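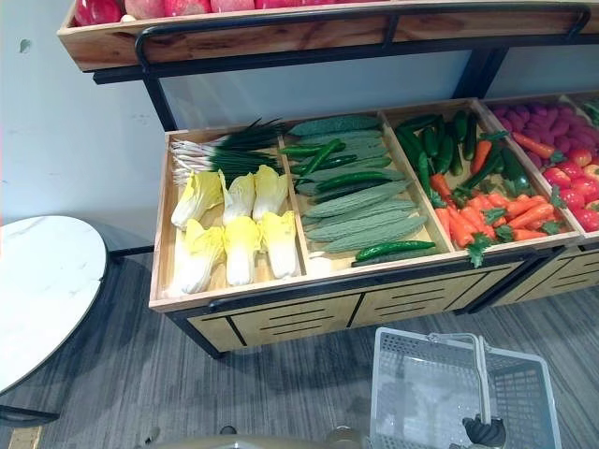 Sinska Two-Tier Produce Rack – Frequently Asked Questions

**Which items belong on which tier?**
Fruit goes in the upper tray. Vegetables go in the divided box below, one main type per compartment. Green onions and napa cabbage can share a compartment if the onions lie at the back.

**How should napa cabbages be placed?**
In rows, with the white bases toward the front of the bin. Stand the second row directly behind the first. Do not stack them.

**Do the artificial vegetables need any care?**
Dust them with a dry cloth every 6 weeks. For marks that stay, use lukewarm water and a drop of dish soap. Solvents lift the paint, especially on bumpy pieces such as bitter melon. Let everything dry fully before it goes back in the box.

**Can chili peppers be mixed in with larger items?**
Yes. Lay them on top of the bitter melons. Placed underneath, they slide to the bottom and get missed at restocking.

**What is the part number for a full vegetable set?**
1244. Single pieces are ordered under the Plivura list, which Nendotbridge updates each April.
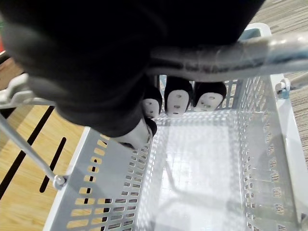

**Which basket is used with the rack?**
The light gray plastic basket with the metal handle bar. Heavier items go in first – cabbages, then cucumbers and melons – with green onions and peppers last.

**Should the handle be up or down during loading?**
Down on one side, if there is floor space. If it stays up, load from the side with the wider opening.

**How is the wood cleaned?**
Wipe along the grain with a damp cloth. The black metal edge can be wiped with the same cloth.

**Who handles missing pieces?**
Fuad Workneh, Sisay stockroom, extension 19. Give the part number and the compartment. Replacements usually ship within a week.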